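The Flurden two-arm folding cell, reviewed after a season in a paper workshop

August 3, 2020

I have been putting off this review because I wanted to be fair. When you have spent most of your working life folding paper by hand, and a machine arrives that folds paper, your first opinion is not worth very much, and mine on the first morning was mostly grumbling. So I waited until we had lived with the thing properly, through one good rush and one slow stretch, and until the other people in our shop had made up their minds too.

We are a small decorations maker in Unthorpe. We do hanging garlands, table pieces, gift toppers and the paper birds that go into the window displays of a few larger stores. Almost everything begins as a square sheet, and almost everything goes through the same early steps before it turns into something you could name. Those early steps are what the Flurden does for us. It works through the base folds, the squash folds and the long narrow kite shapes, and it hands the half-finished piece over to a person.

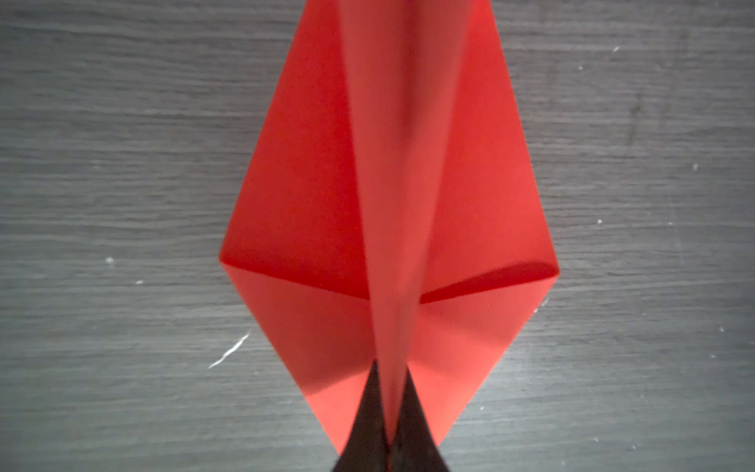 I should say what I expected, so you can measure my opinion against it. I thought it would be fast and rough. What we got is slow and tidy. On a good shift it turns out 200 bases, and I can beat that before lunch if my wrists are having a good day. But my wrists don't have as many good days as they used to, and the machine's corners at four in the afternoon look just like its corners at nine in the morning, and I can't claim that for myself or for anyone I've ever shared a bench with.

The setup took longer than the brochure suggested. Najafi, the dealer we bought through, sent a very patient man named Abbas Arabzadeh, who stayed with us for most of a week and drank a heroic amount of our tea. He taught the arms our six most common folds by guiding them through each one over and over, and he asked us to keep folding next to him so that he could watch our hands. I liked him for that. He wanted to know why we press a crease from the middle outward, and why we turn the sheet before a squash fold, and he changed the program when we explained it. By the end of his stay he could fold a fairly respectable crane himself!

Now, the part I imagine most people are reading for. We had a hard talk about jobs before we signed anything, and I'm glad we had it out loud with everybody in the room. Our owner put it in writing that no hours would be cut through September, and that whoever ran the cell would be paid at the senior folder's rate. Seema Nishad took it on. She had been doing base folds for years, and she told me frankly that she was bored to tears with them. These days she minds the arms, checks the bases as they come off, and spends the rest of her time on the finishing work, which used to be passed around among just a few of us (I was one of the few, and I'll admit I was a little protective of it). 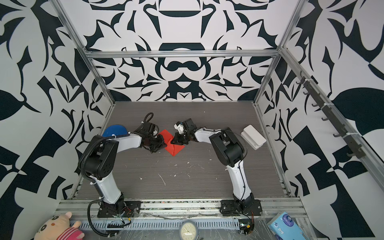
Can a person with no technical background run it?

Most people in a shop like ours could learn the daily running in a couple of weeks, provided someone shows them and doesn't rush off. Starting a batch, stopping it, pulling out a spoiled sheet and choosing another fold are all simple enough. Teaching it a brand new fold is a different matter, and we still telephone Najafi for that.

There are things that bother me. The arms are fussy about paper. They are happy with a plain, crisp sheet, and we have had good results with our ordinary red stock, but the soft handmade papers from Nenderville defeated them completely, and we've gone back to folding those ourselves. Long curls are another weak spot. If a sheet is bowed from sitting in a damp storeroom, the fingers will take hold of it happily enough and then put the crease a hair to one side, and a hair at the start is a crooked wing at the end. In our busiest batch, out of 680 bases, Seema set aside 40 for being off center. We cut those down for small toppers, so they weren't a dead loss, but she had to catch every one by eye.

I also miss the talking. That sounds silly in a review of a piece of equipment, I know, but base folding was the job we did together, six of us at one long table with the radio going, and it was where new people learned the trade. You got to know paper by folding the dull parts badly a great many times. Our newest hire came in after the cell did, and I noticed she could finish a bird nicely and couldn't have told you how its base was made. So we've started giving her an hour of base work by hand each morning. She grumbles about it much as I did at her age, and her finishing has come along beautifully. 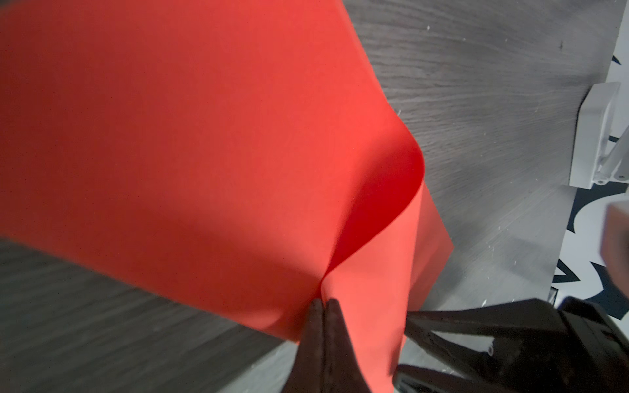
Seema Nishad

That's my name up there because the shop agreed I should have the last few paragraphs, being the one who stands next to it all day. My colleague has been kinder about my role than I would be. For the first month I mostly fretted. I had my hand near the stop button for every single fold, and I went home more tired than I ever did from folding.

It got easier once I stopped watching every move and began listening instead. I know the sound of a good fold now. My shoulders have stopped aching, I sleep better, and I've learned the finishing on our larger pieces, which I had wanted for years. What I don't love is being the only one trained. If I'm out sick, the cell stands still, and I feel guilty lying in bed with a cold. If you buy one, please train two people from the beginning and pay them both for it.

A practical point on sheets: ours come 226 to the pack, and I leave a new pack opened overnight in the workroom before I run it. We get far fewer crooked creases that way. Keep the tabletop brushed down as well.

Between us we'd give it four stars out of five. It suits a shop with steady, repeating work and an owner who will put promises on paper. For one-off commissions I would keep your money and hire another pair of hands. We're asking Najafi for a second round of training in September, and I've already told them I want to learn how to teach it new folds myself.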